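I have a grudge against loading bars. Stay with me, because this gets to robots.

In June I spent most of a month helping move our planner from one stack to another. The old one was Lockyer, which we'd been patching for years, and the new one is Tirkorix, which everybody in the group was excited about. Lockyer had a terrible viewer. It looked like something you'd find on a museum computer. It drew the arm, it drew the thing you cared about, it drew where you wanted that thing to go, and that was it. Tirkorix came with a gorgeous one. Wood grain on the table! Reflections! A little kitchen in the background with a window, and light coming in through the window!

I loved it for two days. Then I started to hate it, and I've been trying to work out why ever since, and this essay is me working it out in public.

My position is that simulators for planning and control work should look boring. I mean it as a default, the thing you get when you open the program on a fresh machine. You should have to ask for the kitchen.

Let me tell you about the bug that got me here. We had a grasp test that failed now and then. The arm would come down to the object, everything looked fine, and then the planner would throw out its own pose and start over. I watched that thing in the pretty viewer for the better part of an afternoon. I zoomed, I orbited, I admired the counter top. I could not see anything wrong. Ataahua Bolger, who sits across from me and has much less patience for nice lighting, opened the same log in Lockyer's old viewer and had it in four minutes. The goal frame was rotated. It had been rotated the whole time. In the kitchen it was drawn as a thin little set of axes on top of a patterned countertop, next to a bowl of fruit, and my eyes slid right over it.

I was annoyed with the software, and with myself too, a bit.

Now, I know the reply, because I've had it at lunch from at least one person at every table. The reply is that perception needs the clutter. If you're training something to look through a camera, you want the fruit bowl, you want bad light and shiny surfaces, you want all of it. And yes! Fine! I agree completely. If your problem is seeing, then give the machine hard things to see. I worked on a perception team before this and I'd have fought anybody who tried to take my textures away.

But the picture the network looks at and the picture I look at have no reason to be the same picture. That's the part that keeps getting lost. A human debugging a planner wants to know where the hand is, where the part is, and where the part ought to be. A wood floor does nothing for any of those. It costs render time, which is a small thing, and it costs attention, which is a big one, and I only have so much of that after lunch.

There's also a money side to this that I find a little embarrassing. Demos sell software. I sat through the Corkance pitch last spring and the whole first half was a robot in a lovely apartment, putting mugs away at sunset. The person presenting was very good. I asked how you view the contact points and she had to dig through a menu, then another menu, then a settings page, and finally there they were, gray on a gray mug. I don't blame her. I don't even blame Corkance very much, they're building what people clap for. But I have never once clapped for a contact point display and maybe I should start.

The other thing I get told is that a realistic scene keeps you honest. If you see the table, you remember there's a table. You won't plan an elbow straight through it. I used to believe this one and I've gone off it. The planner doesn't know about the table because you can see it. The planner knows about the table because somebody put it in the collision model. I've had scenes where the table was drawn beautifully and wasn't in the collision model at all, and the arm swept through it like a hand through smoke. The drawing gave me confidence I hadn't earned. With a blank background I at least have to ask the question: what does this thing think is there? So I print the collision list. I print it every time now, which I never did when I had a kitchen to look at.

(The same goes for shadows, by the way. A shadow tells you how high something is over a surface, and people do miss it when it's gone. My answer is to put the height on screen as a number. I can read a number.)

What do I want drawn, then? Not a lot. I want the links, properly shaped, because box models hide the ways a wrist can bump into things. I want the part in a color that the robot isn't. I want the target in a third color, and I want a line between part and target, so that when I glance over with a sandwich in my hand I can tell how far off we are. I'd like axis colors on the joints. And I want to be able to swing in close without the near side of a cupboard getting in my face.

Ikau is the little test project we keep for this sort of thing, and it's set up just about the way I like it: white arm, orange part, red marker, plain slate gray everywhere else.
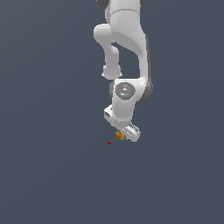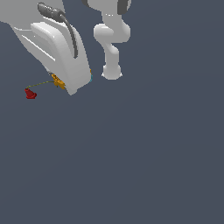
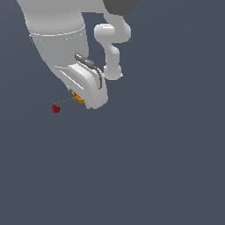
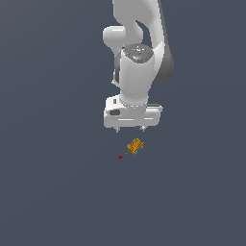
Red for a target is a bad pick if you ask anybody who's color blind, and somebody did raise that, and they're right, and it's on the list. I'd also take a thicker line. But I could hand a project like this to a person in their first week and they'd be asking useful questions before the coffee was ready. What's the gripper doing relative to the part? Why is the line pointing that way? Those are planning questions. In the kitchen the first question is always whether you can open the fridge.

I should be fair about where the plain style falls down, because it does. Scale is the big one. With nothing around it an arm might be the size of a crane or the size of a pencil, and I once spent a morning on a units problem, meters against millimeters, that a single chair in the background would have given away. A part that's 800 units long looks just like a part that's 800 other units long if you zoom to fit. So okay, a grid you can toggle. I'll give you a grid. I'll give you a scale bar in the corner too, if it's small.

Which way is up is another. When you orbit around something with no floor under it, you lose your bearings fast, especially up close. I've called a hand upside down when the only thing upside down was my camera. Lockyer handled this with a dumb little arrow in the corner that said UP, and I made fun of that arrow for years, and I miss it.

And there's morale, I guess? Some people like working somewhere nice, even if the somewhere is fake. One of our newer hires told me the gray makes her feel like she's working inside a filing cabinet. I don't have a good answer to that. I told her she could change the background color, and she made it peach, and it's fine, it's a perfectly good color for finding bugs on. The point was never the gray.

What I'd really like is for the people who write these tools to treat the human view as its own piece of design work, with its own defaults. Right now it mostly gets whatever the renderer team is proud of that season. Open the Tirkorix settings and there are 19 options for the look of materials. There are two for how a target pose gets drawn, and one of those is "off." Somebody sat down and decided how rough the brushed steel should be, and I respect the craft, I really do – but I'd trade every one of those sliders for a key that shows me the last pose the planner threw away and why it threw it away.

That rejected pose thing is my actual dream feature, so let me go on about it for a second. When a planner gives up on something, it knows why. Some joint ran out of room, or two links got too close, or the solver just got tired. That information is sitting right there in memory and then it gets dropped on the floor. Draw it! Ghost the arm in, color the joint that complained, leave it up until I press a key. We hacked a version of this onto Lockyer once and it was ugly and it crashed if you resized the window, and people still used it every day. I'm porting it now. It's slow going because the Tirkorix viewer really wants everything to have a material, and I keep having to tell it what kind of surface a failed idea is made of.

I picked matte. If anyone over there is reading and wants to take the patch when it's done, it'll come with the background turned off by default, and you're welcome to argue with me about it. Bring a log file, and please leave the apartment at home.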